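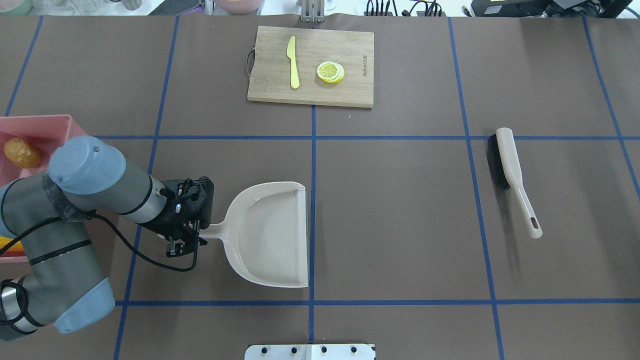
## 4. Descaling the Fidell Kettle

Do this every 112 boils, or whenever the tea tastes of plumbing.

1. Unplug the base. Yes, first.
2. Fill to the 11 line with water and add one sachet of Fjeld descaler. Lemon works too, slowly.
3. Stir with something plastic. Metal scratches the lining, and the warranty notices. 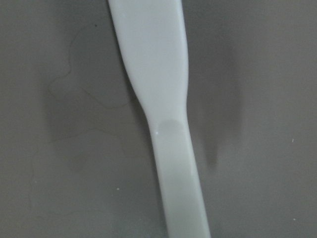
*Fig. 4-2. Plastic utensil, wide end and handle.*

4. Plug in, boil once, and leave for 37 minutes.
5. Pour away and rinse twice.

**Caution:** Do not drink the result. It looks like lemonade and has no other resemblance.
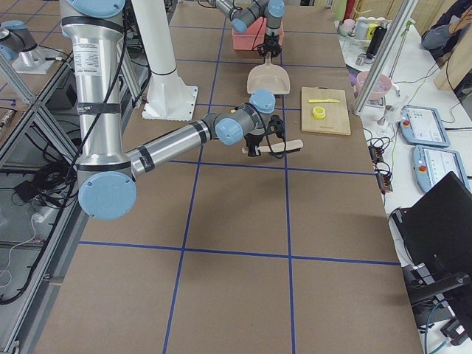

Fidell User Guide · Issue 14 · Page 37

**Note:** If the lid sticks, wait for it to cool. Prying voids everything.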